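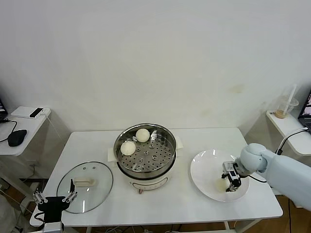
Fig. 1. Steamed buns in an electric steamer, lid off.

Week 4: Steam, and why it cooks so well

Right, last week I let you off lightly with boiling, so today we're on steam. I love this topic (you'll have noticed) and I do tend to run over, so the bits you need for the test are all in these notes.

Start with the energy. Heating water up to boiling takes a fair amount, but turning that same water into steam takes far more, and the temperature doesn't budge while it happens. We call that latent heat. When steam meets something cooler, like a lump of dough, it condenses on the surface and hands all of that heat back. Dry air in an oven at the same temperature can't come close!

Now the dough. Yeast has filled it with gas bubbles, the bubbles swell as they warm, and then the starch and protein set around them. The surface stays at boiling point or thereabouts, far too cool for browning, so you get a pale, soft skin and no crust. Inês Pinheiro asked last time whether longer steaming would brown it in the end. It won't - you'd need a drier, hotter surface.

For the practical, work in groups of 4. Each group gets 400 g of flour and makes 2 batches, one steamed and one baked. Weigh a bun from each before and after cooking and write down the change. Vasco Seixas has the scales, so see him first.

Reading: the Maluleke handout, section on condensation. Skip the derivation unless you're keen - it's a bit of a slog.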